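Gekell kerb and tip shop list

README, updated 2023-12-29

What it is

A table of secondhand household stuff -- what was put out on the kerb or sold through the tip shop, what shape it was in, what it went for. One row per item. 766 rows. Kept by hand, mostly on a phone, then tidied up on a laptop later, so expect odd spelling.

Started as a note to self about what chairs go for. Grew.

Covers the suburbs of Ruddock and Nerer plus the shop on Fuvuvar Road. Nothing from the online marketplaces. Might do those one day, they're a different animal (asking price vs what you hand over).

Files

items.csv -- the main table
places.csv -- street or shop, suburb, type of pickup
words.txt -- the item words used and what got folded into what
old/ -- the first go at it, before May. Different columns. Don't merge it in

Columns in items.csv

id -- number, no meaning, gaps are fine
place -- matches places.csv
item -- from words.txt, lower case, singular
material -- one word. plastic, wood, metal, cane, cloth, mixed
colour -- main colour only
state -- good / ok / rough / parts
price -- dollars, whole. Blank means no price, 0 means it was free. These are NOT the same
legs -- how many legs attached, seating and tables only
note -- free text

481 rows have a price. The rest are blank, don't fill them with zeros please.

136 rows have no colour. I wasn't writing it down at first and wasn't going to guess later.

State, how I call it

good: would take it inside as is
ok: wash it and its fine
rough: works but you'd keep it in the shed
parts: something broken that matters

Always turn seating over before calling it. Tops get wiped down for sale, undersides don't. Cracks in moulded plastic like to start at the ribs or where a leg goes in, and sun damage feels chalky if you run a thumb along the rim.

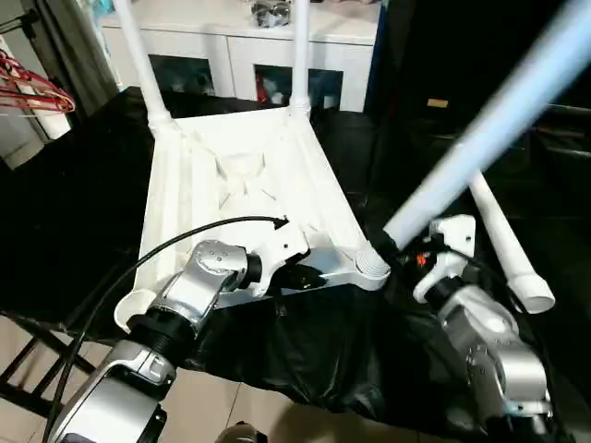 White plastic chair, upside down. Look at the ribs and the leg sockets.

Wood is easier, wobble it and listen. Cane I'm bad at -- Uyên Hoàng did nearly all the cane rows and her "ok" is stricter than mine. Haven't adjusted for that. If you're comparing cane to anything else keep it in mind.

Cloth: smell first. Anything with a smell goes down as rough no matter how nice it looks. Mattresses left out completely.

Item words

Got messy so here's the rule now. Has a back = chair. No back = stool. Seats more than one = bench or couch, couch if it's padded. A stool somebody is clearly using as a side table is still a stool. Pouffe, ottoman, footrest all go in as footstool. Bar stools are their own word, barstool, one word.

Plant stands were in with stools for a while. Moved out, but I may have missed a few, search the note column for "pot".

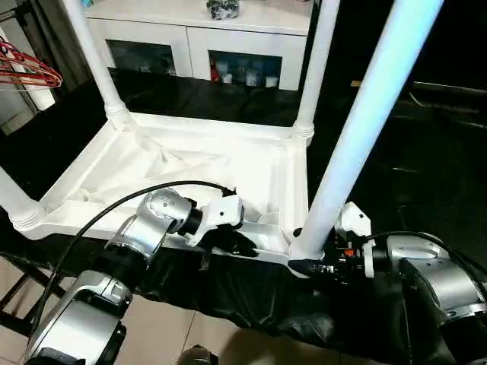
Ribbed underside and ringed collars where the legs join.

Leg count is legs attached. Leg in a bag taped to the seat doesn't count, put it in the note. Pedestal bases are 1. Sled bases blank.

Known problems

- Kerb rows are lumpy. Everything comes out in the same couple of weeks when the council does hard rubbish, then almost nothing
- Ruddock is over represented, I live there
- Shop changed its stickers partway through and some prices were read off the wrong line. Fixed the ones I found
- More than 100 notes just say "as above". Sort the table and they mean nothing. Sorry. Sort by id to get them back
- Sets: a set of four chairs is one row in the early part and four rows later on. The note says "set" either way
- material = mixed got overused, treat it as don't know

Measuring

Only a few rows have sizes, in the note, in cm. Seat height is floor to top of seat at the front. Round legs measured at the thick end. If there's a metal ring or cap on it, measure the leg, not the ring.

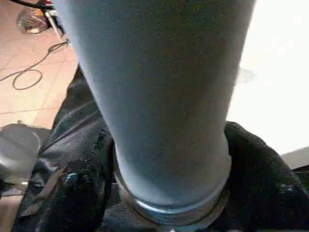 Using it

Free for whatever, say where you got it. No names or house numbers in there, street only. If you spot one that slipped through tell me and I'll pull the row.

Don't use the prices for insurance or anything serious. They're tip shop prices.

Adding rows

Send a csv with the same columns, leave id blank. Put your initals in the note so I know who called the state. Dollars only, no cents, round down. New item words -- ask first, words.txt is long enough.

To do

- split mixed properly
- go through the old folder and see if any of the lamps can be saved
- Uyên's second batch of cane, waiting on her spreadsheet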